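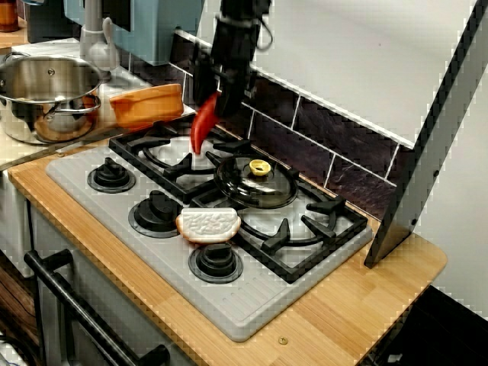

Photo: Pretthorpe Play Library

Play kitchen FAQ
Last updated February 21, 2023

Quick answers, we get the same ones every week. Short on time so keeping it brief.

Can we borrow the kitchen?
No, stays at Pretthorpe. Too heavy. The food and pots can go out, one bag per family.

How long can we keep a bag?
10 days. Need longer, just email before it's due.

What's in a bag?
Varies. Usually a pot or two, a lid, some vegetables, bread slices. Red chili pepper if it's in, very popular, there's a wait list at the Kandton branch.

The lid doesn't fit my pot!
Check the knob. The see-through dark lid with the yellow knob goes with the frying pan, not the steel pot. Steel pot has its own metal lid. They get mixed up alot.

Do the stove knobs do anything?
They're for pretend. No heat, no gas. Please don't pull them off, we've glued one back already.

What ages?
We say 2 and up. Small stuff goes on the high shelf for baby mornings.

How do I wash it?
Plastic food: warm soapy water, air dry. Steel pot: same. Bread slices: wipe only, the white part holds dirt. No dishwasher for any of it please. Wood counter gets a damp cloth and thats it.

Can kids bring real snacks to the kitchen?
Not at the counter. Crumbs get down under the burner grates and they're a pain to clean. Snack table is by the door.

We lost a piece.
Happens. Tell us which one. Small food is free the first time, pots and lids are $25.

Do you take donations?
Yes to pans, dishes, fruit. No more teacups, we have 37.

Where does everything go at cleanup?
Pots and baking dish on the white shelf behind the stove. Food in the bins. Lids with their pots if you can manage it.

Where can I park?
Dumitrescu lot, or on the street on the Polstead side after November when the roadwork's done.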